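Call for Contributors: ROM Documentation for the Nendar Handheld Library

The Onditz Archive is looking for four contributors to help document the remaining games released for the Nendar handheld. Work starts in August and is done remotely. You can live anywhere, as long as you can make the group call at 4 p.m. Eastern every other week.

The project so far

The Nendar library runs to 197 cartridges, counting regional variants. We have finished pages for most of the action and puzzle games. What's left is mainly role-playing games, two mahjong titles and the Sowah series, which uses its own text compression and has held up three people already. Radomir Ionescu wrote a partial decompressor for the first Sowah game. It handles the menus but not the dialogue.

What you would do

Each contributor takes a set of games and works through them at their own pace. For every game we want:

Unused graphics, with the offset and palette noted
Unused or inaccessible text, with a translation if it is in Japanese
Debug menus and how to turn them on
Differences between regions and revisions
Build dates or developer notes left in the data

Some games will have nothing to report. Please write that down too, along with what you checked, so the next person doesn't repeat the work.

What you need

You should be comfortable with a hex editor and a tile viewer, and able to use an emulator with a debugger. The Nendar uses a Z80-type processor, so some experience reading Z80 assembly is required for two of the four places. The other two are for graphics and text work. Reading knowledge of Japanese helps a lot but you can apply without it.

We do not supply ROM files. Contributors dump their own cartridges, and we can lend a dumper for up to 40 days if you pay return shipping.

Payment

There is a flat payment of $300 per contributor, paid when your set of pages has been reviewed. This is a hobby project with a small grant behind it - please don't apply expecting hourly rates.

Review

Minoru Kamata checks all translations. Brynhildur Brynjólfsdóttir checks code and offsets, and will ask for a save state or a patch code for anything a reader can't reach in normal play. Expect at least one round of corrections.
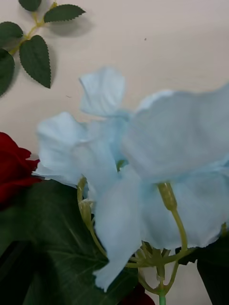
How to apply

Send a short message to Brayden Sandhu through the contact form on the Onditz site. Include a link to one thing you have documented before - a wiki page, a forum post or a plain text file is fine. Tell us which debugger you use and which Nendar cartridges you own.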